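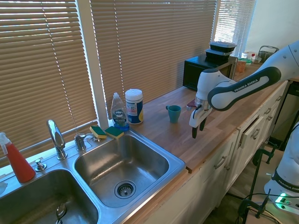
Kitchen and Pantry Attendant (Part-Time)
Fallden Residence, Sketuvbridge
Reference number: 2315
Posted July 17, 2025

Fallden Residence invites applications for the position of Kitchen and Pantry Attendant. The residence is home to 98 adult students and visiting scholars, who prepare their own meals in shared kitchens on each floor. The attendant keeps these kitchens clean, stocked and ready for use throughout the day.

Position summary

The attendant reports to the Housekeeping Manager, Zohreh Nikzad, and works 20 hours per week on a morning schedule. The appointment runs through the end of December and may be renewed. Some holiday coverage is required — the schedule is shared among all housekeeping staff.

Duties

Wash, rinse and put away cups, utensils and food containers left at the sinks
Scrub sink basins and clear drain strainers
Wipe down faucets, window ledges and wood countertops
Clean toaster ovens inside and out, including crumb trays
Dust window blinds once a month
Replace worn sponges and refill dish soap, spray bottles and disinfecting wipes
Label and date food containers, and discard unclaimed items under the residence's food storage policy
Report leaks, damaged appliances and low supplies to the housekeeping office
Keep the daily cleaning log for each floor

Requirements

Applicants must be at least 18 years of age and legally authorized to work in the United States. The position involves standing for long periods, reaching overhead and lifting boxes of up to 30 pounds. Applicants must be able to read product labels and follow written safety directions for cleaning supplies. Previous experience in housekeeping, food service or a school cafeteria is preferred but not required. Training is provided during the first two weeks.

Pay and benefits

Pay is $19.50 per hour. Attendants who complete the full appointment receive a payment of $1,000 with their final paycheck. Meals are provided on working days in the Jaber Dining Room, and work shirts and gloves are supplied.

How to apply

Send a resume and the names of two references to the Housekeeping Office, Fallden Residence, 100 Floteck Avenue, Sketuvbridge — please include the reference number on all correspondence. Applications may also be left at the front desk. Review of applications begins immediately and continues until the position is filled. Applicants selected for an interview will be contacted by telephone.

Fallden Residence is an equal opportunity employer.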